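Solanki Homewares
Vacancy: Customer Care Adviser (part-time, permanent)

Based at: Matstead
Hours: 24 a week, over four days
Pay: paid monthly, at the rate set out in the application pack
Reports to: Ravindra Kandpal, Customer Care Manager

Solanki Homewares sells bedding, towels, curtains and table linen by post and online. We started as a market stall and now send out orders from one warehouse and office in Matstead. There are 42 of us on the permanent staff, with extra packers taken on before Christmas. Most of our customers have bought from us before and many still order by telephone from the printed catalogue.

We need a Customer Care Adviser to join a team of nine. The post has come up because a colleague is moving to our buying department. It is a permanent job from the start, with a probation period of three months.

What the job involves

You will answer telephone calls, emails and letters from customers. Calls make up the larger part of the day. People ring to place orders, to ask where a parcel has got to, to change a delivery address, or to find out whether a curtain can be machine washed. You will have the catalogue and fabric samples at your desk and you will be expected to get to know them.

You will take payments over the telephone, arrange returns and refunds, and record every contact on our order system, Prulo. Nobody outside the company uses Prulo, so we do not ask for experience of it. Training takes your first two weeks and is done alongside an experienced adviser.

You will deal with complaints up to the refund limit given to advisers. Anything over that goes to the manager. We ask advisers to ring customers back on the day they said they would, even if there is no news yet.

Once a fortnight each adviser spends a morning in the returns room. You will open parcels, check the goods against the slip and decide whether they go back into stock. Some lifting is involved, mostly duvets and boxed curtain poles. Please tell us if this would be a problem and we will look at what can be changed.

Working pattern

The telephone lines are open from 8 in the morning until 6 in the evening, Monday to Saturday. The adviser in this post will work Monday, Tuesday and Thursday, plus one Saturday or Friday in turn with the rest of the team. The rota is given out a month ahead. Swaps between advisers are allowed if both sides agree and the manager has been told.

We cannot offer home working in the first six months. After that, one day a week at home can be requested.

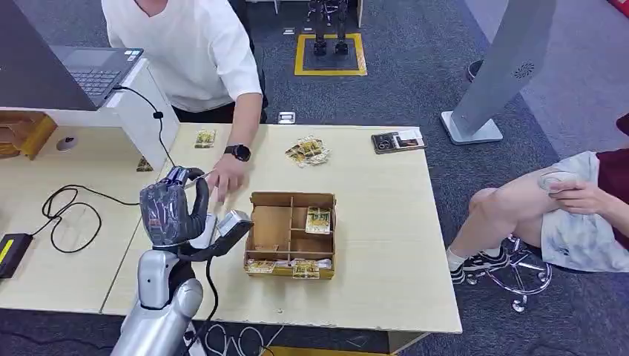 At the table in Matstead.

Who we are looking for

You should be comfortable talking to people you have not met, including people who are annoyed or who need things explained more than once. You should be able to write a clear letter in plain English and spell customers' names properly. You will need to use a keyboard while talking.

Experience of shop work, a call centre, a reception desk or a surgery would all be useful. We have also taken on people coming back to work after a long gap, and we will consider applicants with no customer service background if the application shows care. Some knowledge of sewing or soft furnishings would be a help but is not required.

A second language is welcome. We have regular customers who prefer to speak Hindi or Gujarati and at the moment only two advisers can take those calls.

What we offer

Paid holiday in proportion to hours worked, with bank holidays on top
Workplace pension from the first month
Staff discount on all stock, and first pick of the seconds sale in April
Paid time for training
Free parking behind the building, and a covered bike rack

The number 92 bus from Clalow stops at the end of the road. The last bus back leaves at twenty to seven, so staff on the late finish can catch it comfortably. The office is on the ground floor and has step-free access from the car park. There is a kitchen with a fridge, and a canteen van calls at the warehouse gate at half past ten.

How to apply

Please send a letter or email of no more than two sides saying why you would like the job and what you have done before, paid or unpaid. Include the names of two people we can contact for a reference. We will not contact them until after an offer has been made. A CV may be added but the letter is what we read first.

Application packs can be collected from the front office or requested by telephone. Large print copies are available. Applications should be addressed to Pallavi Upadhyay in the personnel office and marked "Customer Care". If you would like to talk about the job before applying, ask for Ravindra Kandpal, who is usually free after 2 in the afternoon.

Interviews will be held in Matstead and last 50 minutes. They include a short written exercise, in which you will be asked to reply to a customer's letter, and a practice telephone call. Questions are sent out two days beforehand. Travel costs by bus or train will be paid back if you bring the tickets.

Everyone who applies will get a reply, whether or not they are called for interview. Applicants who are interviewed can ask for comments by telephone afterwards.

We welcome applications from people of all ages and backgrounds. If you need any changes made for the interview, such as a different time of day or a British Sign Language interpreter, please say so in your letter or ring the personnel office.

The right to work in the UK is required and will be checked before the start date. We are not using agencies for this post.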